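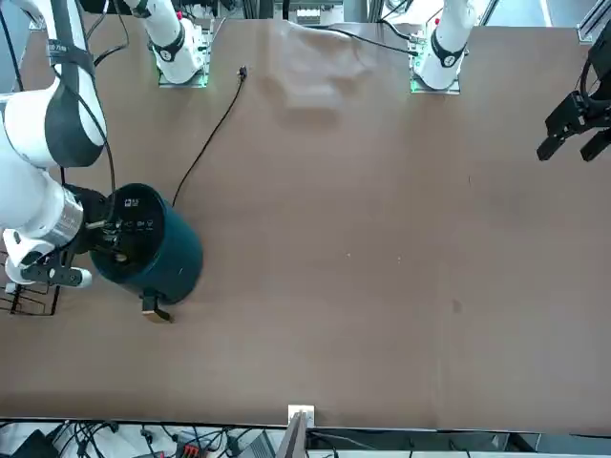 I have wanted a small air fryer since we moved to Dultside, and in September I finally gave in and ordered one from Navaratnam, the kitchen shop behind the station. My sister has been going on about hers for two years (chips, mostly, and once a whole cauliflower) and I suppose she wore me down.

The colour is what did it, really. I'd been looking at black ones and white ones for weeks, and then there was this deep teal, and that was that! My old kettle was nearly the same shade and I still miss it.

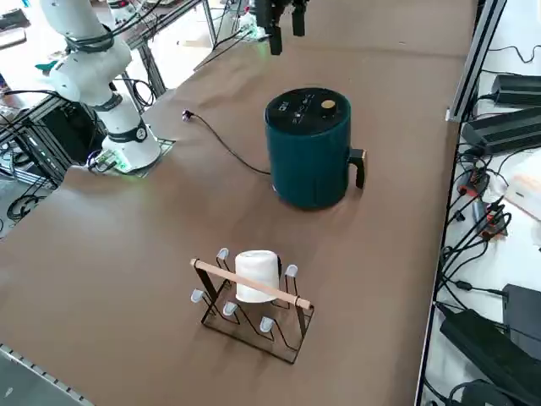
The air fryer and the cup rack, with a white cup on it.

I do like the gold dial on the top. The black rack is an older friend, bought from Faria when they were clearing out their shelves, and it has followed me through three kitchens without losing its shape. I'm hoping the two of them can share the end of the worktop by the window, though I may have to move the bread bin, and then of course the bread bin will need somewhere to go.

The lead is the other thing I keep fussing over. I like to leave everything unplugged between meals, a habit from my mother, so there is always a plug lying about.

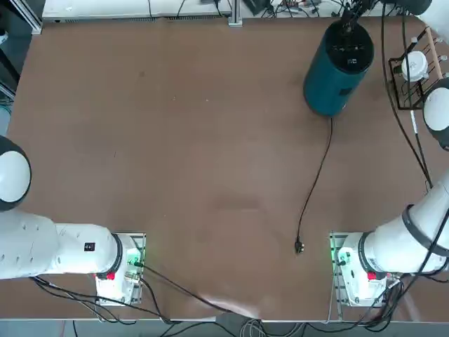
What I'm cooking first

Potatoes, obviously. After that I fancy trying carrots with a bit of honey, and then perhaps some cheese scones if I'm feeling brave. Do leave me your favourites in the comments.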